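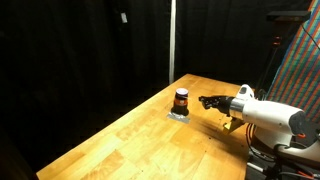
Dark jar, orange label

The Last Stone at Bandport

Solomiia Dovhaniuk had been curling for Bandport since the winter her knees were still good, and she would tell you so whether you asked or not, usually while holding the door open and letting all the cold air out. She loved the game, she loved the soup afterward, and most of all she loved beating Trustthorpe, which had happened only twice in her time and never on Trustthorpe ice.

So when the draw came out in January and put them in Trustthorpe for the semifinal, she went home and pressed her good pants. It was a drive of 158 miles, and Ishbel Forsyth talked for most of it, mainly about her sister's kitchen, with a long stretch in the middle about sweeping.

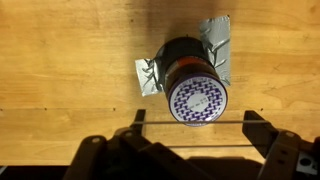 The Tenth End

They were tied coming home, and Trustthorpe had a stone sitting right on the button, fat and comfortable as a cat on a chair. Over 200 people had squeezed in behind the glass, and most of them had brought bells. Solomiia had the last throw.

She crouched in the hack and thought, for no good reason, about her old coach Hryhorii Mykhailiuk, who used to make them practice in the dark with just the one light on over the far house. He said you ought to feel the weight of it in your shoulder before you ever saw where it was going. At the time she had thought he was saving on electricity - and maybe he was, a little.
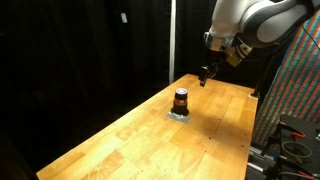
Purple on top, black below

She pushed off. The stone left her hand so quietly that she wasn't sure she had let go of it, and then Ishbel and Yevdokiia Levchenko were on it, scrubbing like two women with company coming, and somebody was yelling "Hard! Hard!" and she realized it was her.

It curled late. It curled so late that she had already started getting used to losing, picturing the long ride home and what she would say to everybody. Then it leaned in, gave the Trustthorpe stone a knock you could hear over the bells, and sat down in its place.

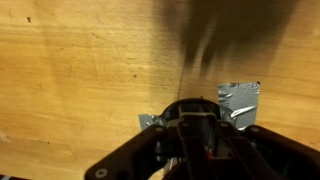

Petro Moroz said afterward that it was the ugliest beautiful shot he had ever seen, and that she had been a good foot wide of the broom when she let it go. Solomiia told him she had meant every inch of it. Then she asked if he was going to finish his soup, and he slid the bowl across to her, and Ishbel started in again about the kitchen.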